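Print | E-mail

March | Efraín Tello

4.2 Reporting of mob violence

Of the 97 press reports collected in Alport, 79 gave the alleged offence in the headline and 25 named a suspect before any police statement. Theft was the most common accusation.
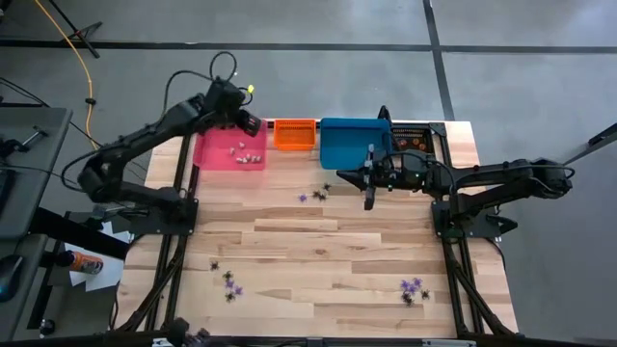 Figure 3. Tabletop with two arms and four bins.

Reports that quoted a relative of the victim were longer and appeared later. Follow-up coverage of arrests was rare.

Contact | Copyright Gustisura | Back to top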